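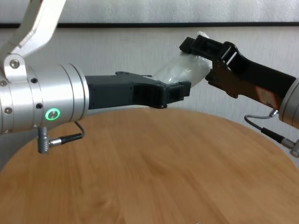 Two arms and a plastic bag over a round table, with the right gripper holding.

February
By R. Dissanayake

Vemico sells its two-arm kit on payload and repeatability. Both are easy to measure and neither tells a buyer much about bags. A rigid part has one shape, and a gripper that finds it once will find it again. A thin plastic bag has a new shape every time it is touched, and the kit's data sheet has no line for that.

My view is that suppliers of bench-top pairs should be made to quote for limp goods separately. The Rument trial pack, a competing offer, at least tries. It lists 19 handling tasks, and 2 of them involve film or bags. The rest are blocks, bottles and cartons, which any single arm of moderate quality has been able to manage for years. A second arm roughly doubles the hardware bill, and the case for it rests almost entirely on the tasks that are hardest to find in the brochure.

The parallel-jaw gripper deserves some of the criticism. It is cheap, stiff and well understood. On film it closes on whatever fold lies between the fingers, and the grip force reading says little about how much material has been caught. Vemico offers soft finger pads as an extra. They should be in the base price.

Cabling is the other weak point. External leads at the wrist are simple to replace, and I would keep them for that reason, but the slack has to be set by hand for each job. The manual gives this half a page.

At Fesdale we asked for 500 consecutive bag handovers as a condition of purchase, with every failure logged and no resets left out of the count. The supplier called this unusual. It ought to be standard. A buyer who accepts a short demonstration with a carton has learned how the kit handles cartons.

Until such figures are printed, I would rent the kit and leave the purchase order unsigned.

Contact | © Fesdale Bench Notes | Back to top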